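Cornum > Charlas internas > Sala y mesa > Notas de la ponente

Última actualización: noviembre

PONER FRUTA EN UNA MESA AUXILIAR
Notas para la charla de Ratree Wattanapong

Empezar sin diapositiva. Saludar, decir el nombre y pasar directamente al tema: cómo se sirve fruta fuera de la mesa principal, en un mueble pequeño que tiene al lado una silla y gente que pasa.

Recordar a los de Ellach que la parte de bebidas la cuenta Aslak Björklund después del descanso. No contestar preguntas sobre vasos.

1. El sitio antes que el plato

Casi siempre se elige primero el plato y luego se busca dónde dejarlo. Propongo hacerlo al revés. Una mesa auxiliar tiene poca superficie y se usa desde varios lados: quien se sienta, quien pasa por detrás, quien viene a reponer.

Decidir hacia qué lado se va a comer. Si hay una silla, el plato va hacia la silla. El resto del tablero se deja libre para una servilleta o para apoyar la mano.

Pasar la primera foto. Dejar unos segundos. 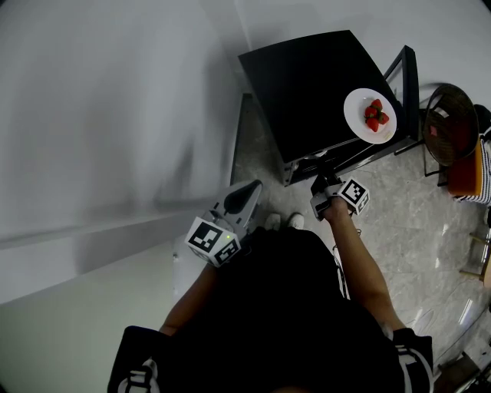 Plato blanco con cuatro fresas sobre una mesa auxiliar negra; a la derecha, silla con asiento naranja.

Comentar el lado: el plato está a la derecha del tablero, el mismo lado de la silla. Preguntar a la sala quién lo habría puesto en el centro. Esperar a que levanten la mano.

Hablar del contraste. Sobre negro, un plato blanco se localiza enseguida y la fruta roja también. Sobre un mantel claro habría que pensar en otro plato. En Siriwan teníamos manteles de color crudo y la loza blanca se perdía – acabamos usando la azul.

2. Cuánta fruta

Poca. Un plato pequeño se repone en un momento y la fruta aguanta mejor en la cocina. Para una sola silla yo saco cuatro piezas; cuando quedan 2, repongo.

Con hojas o sin hojas. Mi criterio es dejarlas: sirven para coger la fresa sin mancharse. Hay que prever dónde se tiran las hojas. Un platillo aparte basta, y se retira al mismo tiempo que el plato.

Lavarlas justo antes de servir y secarlas con papel. No amontonarlas.

(Si voy mal de tiempo, saltar lo del lavado. Está en la hoja que se reparte.)

3. Lo que hay debajo

Muchos muebles auxiliares tienen cajón, balda o hueco abierto. Es el mejor sitio para el platillo de las hojas y las servilletas de repuesto, porque evita un viaje a la cocina. Si el hueco queda a la vista, lo que se guarde en él tiene que estar limpio y en orden.

Segunda foto.

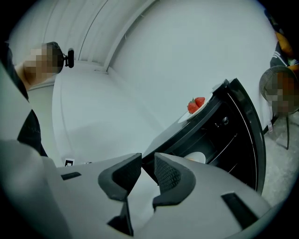 Mueble negro con cajón y hueco inferior abierto. Fresas en un plato blanco arriba, un recipiente blanco redondo dentro.

Señalar el tirador redondo del cajón. Un cajón que abre hacia la silla molesta a quien está sentado, así que conviene probarlo antes de llenarlo. En el hueco de abajo, una pieza blanca y redonda como el plato: la vajilla a juego ayuda a que el conjunto parezca pensado.

Mencionar el inventario de Budico: 3525 piezas de loza el año pasado y 3806 este, casi todas platos pequeños. Se rompen pocos. Lo que pasa es que se quedan olvidados en los muebles auxiliares y se piden otros.

4. Salas grandes

En una sala amplia, con techo alto y varias filas de luces, un plato pequeño llama poco la atención. No se arregla con más fruta. Se arregla acercando el mueble a la gente o poniendo otro igual más allá.

Comprobar la luz a la hora en que se va a servir. A las cinco de la tarde, con los fluorescentes encendidos, el rojo se ve distinto que por la mañana.

Tercera foto y abrir el turno de preguntas.

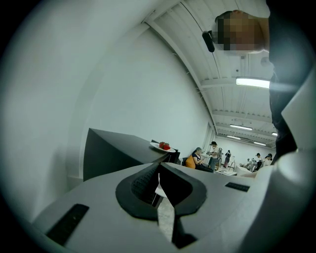
Aslak Björklund comentó en el ensayo que él pondría el plato más al borde, al alcance de la silla, y que con cuatro fresas se queda corto si se sientan dos personas por turnos. Añadió que en sus salas la fruta se acaba antes que el café.

Responder que lo del borde depende del paso: si se circula por ese lado, prefiero un palmo de margen. En lo de la cantidad tiene razón cuando hay turnos – ahí subo la reposición y mantengo el mismo plato.

Repartir la hoja. Pedir que devuelvan los rotuladores.

Contacto: secretaría de Cornum | © Cornum | Volver arriba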